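Consular day in Osteck

I went to the consular day in Osteck in January to renew my passport, and it took most of the morning. I'm writing it down for anyone else who lives out here and has been putting it off.

The nearest full consulate is in Musgate, 643 kilometres from my door by train and bus. Twice a year they send staff out to us instead. This time there were three of them, working from a room above the library. You still need an appointment. I booked mine five weeks ahead and took the last slot before ten.

My queue number was 947, which worried me until I learned they carry on counting from one visit to the next. I waited an hour and a half.

The man next to me, Zdzisław Malinowski, had come about his pension papers. He used to work at the trade office in Undness, back when the two governments were barely speaking, and he thinks the new talks will come down to visas and fishing, same as the old ones. I said I'd read that the transit agreement was nearly done. He said it had been nearly done when he retired.

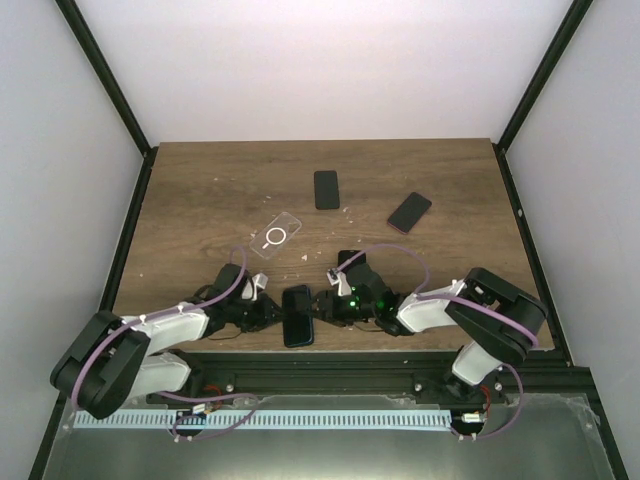 I don't follow foreign affairs closely, but the transit agreement matters to people like me. At the moment my sister has to apply for a visa each time she visits, and the form asks for bank statements and a letter from me with a stamp on it. If the agreement goes through, she'd be able to come for a month with only her passport. The deputy minister's visit was meant to settle the date. All we got was a short statement saying both sides had found the meeting useful.

I asked the woman at the desk whether she'd heard anything. She said the present rules apply until they're told otherwise, and asked for my second photograph.

Bring two photographs, your old passport, proof of address and the fee in cash. They don't take cards. The Mohamedi shop across the road does passport photos and opens at eight. My new passport should come by post in March.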